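Plamodier G8 Hand-Held Gripper – mesh pad version

Same gray body as the older G8, new finger pads. In stock, ships from our Nolden shop. Part no. 416 for the full unit, 527 for pads only (pair).

Two fingers, textured black rubber, wide fisheye view down over the tips. Weight with camera 241 g less than the old Whitelaw handle, and your wrist will notice by lunch. No tools for pad swaps. 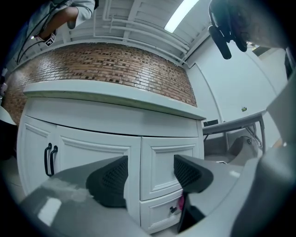

We ran it side by side with the Nisora parallel gripper all through May, same operator, same jobs. Knobs, pulls, rags, small boxes. The Nisora closes harder and its better on anything heavy – buy that one if you mostly lift cans and jars. On thin stuff it kept slipping for us. The G8 pads didnt.

Fits: G8 body, all years. Older Whitelaw handles need the adapter, sold seperately.

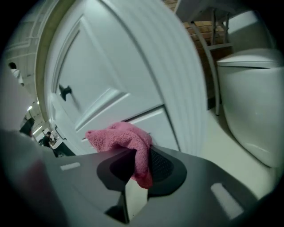 Pads are the reason to upgrade. Softer rubber, fine mesh on the face, teardrop outline. Cloth is where most grippers let you down, and a fuzzy pink towel is what we reach for first when a new pad comes in. Bunched up near the middle of the pad is the easy grab. Single layer at a corner is harder, so try both before you settle on a closing force. Lint builds up in the mesh – brush it out, no solvents.

In the box: gripper, one pair pads, 8 spare screws, USB cable. Camera not included.

Questions on fit or bulk pricing, ask for Merle Bright at the Nolden shop. Returns OK if pads are unused.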